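Teaching a robot arm to clear a fridge shelf takes more patience than strength, according to the engineer who runs the remote-control sessions at Halosbridge. She works in a simulated kitchen, holding a hand controller, and the arm on her screen follows what her wrist does.

"People expect me to write rules for it," she said. "I don't write anything. I do the task, the computer records it, and then I do it again."

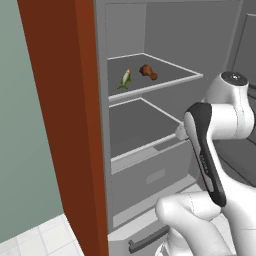
Halosbridge – Teleoperation and Training Group

The group has recorded 1146 runs in the kitchen since November. Of those, 212 were thrown out, mostly for jerky motion or a wrong turn near the door. The fridge was picked early on. It has a door, shelves and a drawer, and the arm has to reach in from one side.

"The shelf rims are what get new operators," she said. "You look at the food, and the fingertip is already down at the front edge of the shelf below. I tell them to watch the hand first and the chicken leg second."

New operators train for 5 days before their runs count. They begin by moving the arm up to the fridge and back out again without picking anything up. She said most of them rush this part and then have to repeat it.

Before joining the company she taught arms by hand at Widmer, pushing the real joints from point to point. She still likes that method for short, fixed jobs.

"With your hands on the arm you feel when a joint is near its limit," she said. "On a screen you don't. You have to learn what it looks like."

The recording software, Clikska, saves the joint positions along with the camera views. She changes the starting pose of the arm and the camera angle between runs, so the robot does not learn only one way in. Her longest session was 44 runs, on a Wednesday. "I would not do that again," she said. "By the end I was copying my own bad habits, and the robot copies those too."

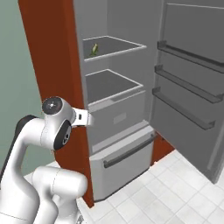 What comes next

The group plans to add the crisper drawer and then the freezer drawer, with its long bar handle. She expects the handle to take a while – pulling in a straight line is hard with a controller.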